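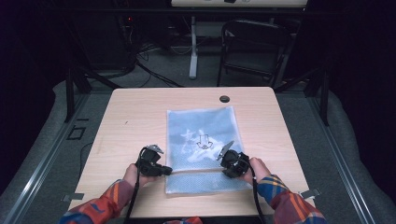

Stekura Handbook of Good Practice for Hand-Held Grippers, 2nd edition
Reviewed Nov 23, 2020

I bought this handbook in April, when our group at Stinach began to record folding and packing tasks with two hand-held grippers. It has 116 pages and a spiral binding, so it stays open on the desk. The price was 98 euros, and for a book of rules I found this high.

The first part is about the work place. The rules are short and easy to check. Clear the table before each session. Mark the start position of the object. Keep the cables of both grippers on the outer side of the hands, so they do not cross over the work. We had our own habits for all this, but they were different from person to person, and the recordings were different also.

The second part was for me the most useful. It treats soft objects, like bags, cloths and thin packaging. The handbook asks that you open both grippers fully before you come near to the material, and that you close them slowly.

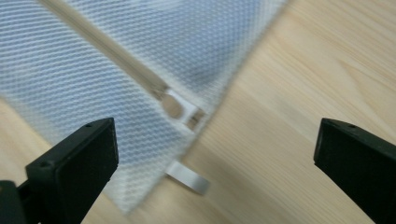 It also has a full page about zippers and small tabs. The rule is to choose one grasp point before the recording starts and to write it in the task sheet. If the operator misses the point, he should not correct it in a hurry. He opens, goes back and tries again, and the failed try stays in the data with a label. I agree with this rule, although it took us some weeks to accept it.

Weak points there are too. The chapter about rest breaks is only half a page, and I expected more, because holding two grippers for a long time is tiring for the wrists. The index is poor. The Stefanou checklist, which we used before, is free and covers the daily inspection of the fingers better.

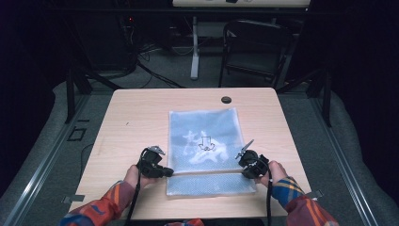

Both grippers beside the bag, at the height of the crease.

I would recommend the handbook to a new team which has no written rules yet. For an experienced team, one copy in the lab is enough. My rating is four stars of five.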